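Ticket: Munwood archive – oral history recordings, playback speed wrong after import
Opened by: Burgi Plattner
Assigned to: Jarlath Horgan
Component: Flondow media import
Status: Resolved, one item outstanding
Logged: 2021-09-15

Reported fault
Interviews with former members of the Plarnwood garrison play too fast on the public site. Voices are high and a side that should last 90 minutes ends early. The same files play correctly from the transfer drive. First noticed on the Hanrahan interview, where the account of the coastal battery is hard to follow in places.

Environment
Flondow import module, default profile. Source files are WAV, one per cassette side, transferred in April. The collection holds 800 files, all with the same naming pattern.
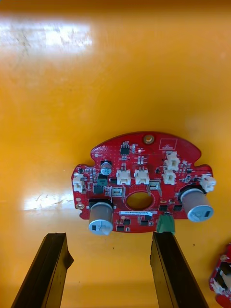
Steps taken
1. Opened the Hanrahan file locally. Pitch normal, length correct.
2. Downloaded the public copy of the same file. Pitch high, length short.
3. Compared headers. The source gives 44.1 kHz. The public copy gives 48 kHz with the same number of samples, so the header is being rewritten without the audio being resampled.
4. Re-imported with the profile set to "keep source rate". Result correct.
5. Re-imported with the default profile. Fault came back.

Comment, Burgi Plattner
Not every interview is affected. The two recorded at the regimental reunion are fine, as are the ones with the signals section. Could the date of transfer matter?
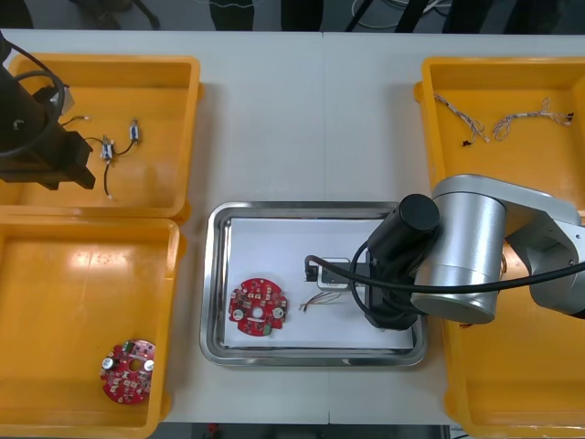 Comment, Jarlath Horgan
Transfer date ruled out. The reunion and signals recordings were made at 48 kHz to begin with, so the rewritten header happens to match. Everything digitised from cassette is 44.1 kHz and will show the fault. Transcript time codes were made from the source files and do not need changing – please leave them as they are.

Fix applied
Default profile changed to "keep source rate". Public copies deleted and rebuilt in batches of 100. Checksums of the source files were taken before and after each batch and none changed. Batch 2 stopped on a file with an apostrophe in its title; title edited, batch restarted, completed. 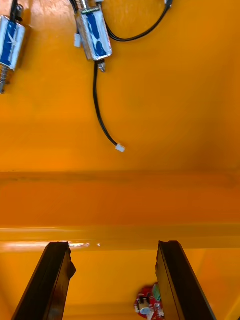

Small red circuit board and solenoids on orange surfaces.

Checks after rebuild
Hanrahan, both sides: length matches source.
Evacuation of the lower harbour, side A: length matches source.
Field hospital interviews: first and last files played through, pitch normal.
Search results still show the old running times. These are held in the index and need a separate refresh.

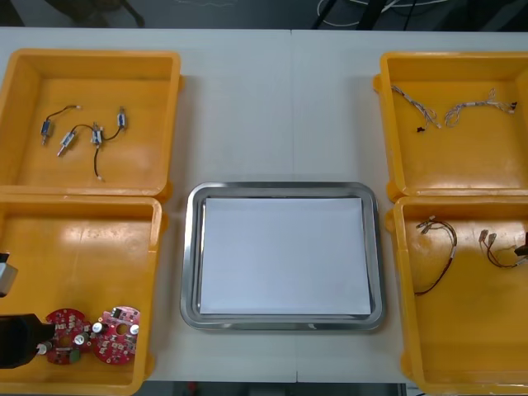
White table with yellow bins and a steel tray.

Outstanding
Index refresh not yet run. It locks the catalogue while it works, so Burgi to say when the reading room can do without it. Ticket stays with me until then.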